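4.2 Grasp planning in the bin

The planner takes one depth image per attempt and samples 2000 grasp candidates on the visible surfaces. Candidates that would bring the fingers or the wrist into a bin wall are dropped before scoring. We model the cables on the last link as a padded cylinder, following Mahmoudi, and this removes many grasps close to the near wall. The rest are scored by the Jevon network, and the best 6 go to the motion planner in order of score. If none of them has a collision-free path, the arm returns to its start pose and a new image is taken.

Objects that touch each other cause most of the trouble. The segmentation step often merges neighbors into one mask, and the top grasp then spans two items. Figure 3 shows a cluster of this kind, with a can, a ball and a cup in contact or overlapping on the left side of the bin. For merged masks we split the point cloud along depth edges and score each part separately. The split is skipped when a part has fewer than 3000 points.

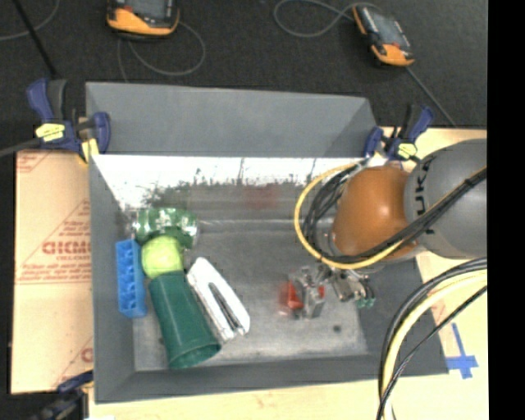 Figure 3. Clustered objects in the bin, with the KUKA arm and gripper on the right.

4.3 Control software

All modules run as separate processes under Sestow. Trajectories are sent to the arm through Jikidex, which also logs joint torques. The logging code was written by Halina Kubiak.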